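Clearing the big table
25/07/2022

The big beige table has been a dumping ground since May. Mail, a stapler, three rolls of tape, a box of receipts from the move. I finally got to it this weekend, and the rule I set was simple: everything comes off, and only what has a container goes back.

What caused most of the mess was small stuff. Pens, clips, the odd card with a number on it that I might need. I had been keeping those in a shoebox and then tipping the shoebox out every time I wanted something – which meant the table got covered again by evening.

So I went through the shoebox and threw most of it away. The receipts went into an Eynon folder, 114 of them, and the folder went on the shelf. The tape is in the kitchen drawer now. I kept one marker, because I label everything with a marker and never use the pens anyway.

The small case

I found a flat case with a hinged lid at the back of the closet. I think it came with an order from Pliltside a few years ago. It is white plastic, shallow, with room for a marker lying along the back and space in front for flat things. I had nearly given it away twice.

A case this size is good because it fills up fast. Once the lid won't close, something has to go. I leave it in the middle of the table while I'm labeling boxes and put it on the shelf when I'm done.

The marker with the red cap goes in the rear compartment, on its side. The light green card sits in the front, toward the left, and the little dark gray thing goes in the right-hand corner. 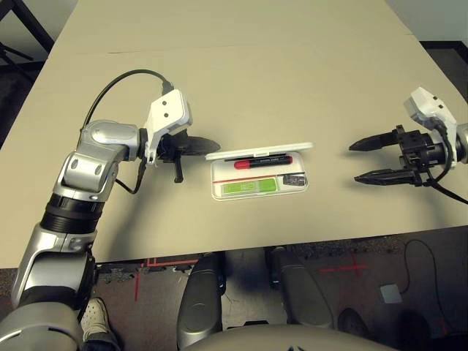 What's left

The shelf above the radiator is next. It has a stack of old Jeltau catalogs on it and a lamp that needs a new plug. I'm going to measure the shelf first and see what fits, and the catalogs will probably go out with the recycling.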